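Mersha Early Learning Center
Family Newsletter
8th August

Sorting and Tidying: Changes to the Table Work Program

Families of children in the Wudby and Nuken rooms will notice a change to the morning routine when the center reopens after the summer closure. Table work, which has until now taken place after snack, will move to the first part of the morning. The change follows a review of the daily schedule carried out by Omolara Nwankwo, Director of Programs, together with the lead teachers of both rooms.

The review found that children arriving at the center settled more readily when a simple activity was already set out for them. Large floor materials, such as the hollow blocks and the train track, tended to draw the whole group to one corner and made it difficult for teachers to greet each family at the door. Beginning in the new term, each child will be invited to a table on arrival. Floor materials will be opened after morning circle.

The first activity of the term will be sorting into baskets. Children will be given a small number of plain shapes in strong colors and a shallow basket, and will be asked to place the shapes in the basket one at a time, naming the color or the shape as they do so. Younger children may simply fill the basket and empty it again. Older children will be asked to sort by one feature first and, later in the term, by two.

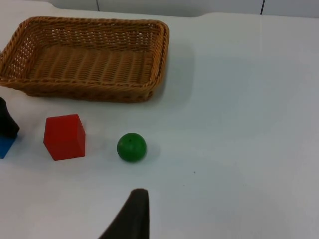
Woven basket, red cube and green ball on a white tabletop.

Teachers have been asked to keep the tables plain and to set out few pieces at a time. A child who is offered a full bin of shapes will often tip it over and move on, while a child who is offered a handful is more likely to look at each one. Sets will be exchanged during the term so that the activity does not become stale - the shapes themselves will remain simple, without letters, numbers or pictures printed on them.

The same baskets will be used for tidying. At the end of table work each child returns the pieces to the basket and carries it with both hands to the low shelf beside the sinks. Sosina Berhe, lead teacher in the Wudby room, trialed this routine with her group in February and reports that the tables were cleared in good time on most mornings. She also notes that several children began to tidy the book corner in the same way without being asked.

The center has set aside $1195 for table materials this year. Part of this sum has been spent on shapes and baskets for both rooms, and the balance will be used to replace worn puzzles. The purchase was arranged by Dagim Abera in the center office, to whom questions about materials may be addressed.

Families who wish to continue the activity at home do not need to buy anything. A bread basket or a shallow dish will serve very well, along with a few household items of different colors. Items should be large enough that they cannot be swallowed, and an adult should remain with the child throughout. Sessions of a few minutes are sufficient at this age.

A short information meeting on the new schedule will be held in the Trindport Street building, Room 4, before the start of term. Myrto Stergiou, lead teacher in the Nuken room, will present the morning routine and answer questions. Child care will be available during the meeting for families who request it in advance. Please call the office at extension 172 to reserve a place.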